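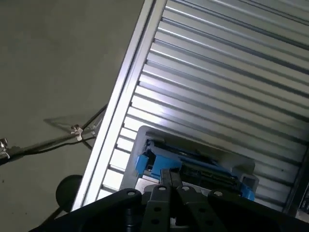

Figure 5. Ribbed aluminum surface with its smooth side rail. Light catches the upper edges of the slats and leaves the grooves in shadow.

4.2 Groove spacing and the sense of direction

What delighted us most in the Flinley walking study was how strongly people respond to parallel lines underfoot. We asked 21 adults to cross a hall over panels with raised ribs, first along the ribs and then across them, and to tell us afterward which crossing felt longer. Nearly everyone chose the crossing against the ribs, even though both paths were the same length! The effect held when we swapped the wide panels for narrow ones, and it grew stronger under low side lighting, when shading between ribs is at its deepest (compare the light and dark banding in Figure 5).

Petrenko's earlier work at Morin used printed stripes and found a much weaker effect, which makes us think that real relief matters a great deal. A printed stripe looks the same from any height. A raised rib changes with every step, and walkers seem to use that change to judge how far they have come.

We also varied the border. Panels with a plain, smooth edge gave steadier walking lines than panels whose ribs ran right out to the floor, and several participants said they had followed the edge without meaning to. We repeated this part in June with 50 crossings per panel, and the pattern came through again. Section 4.3 takes up the question of rib height.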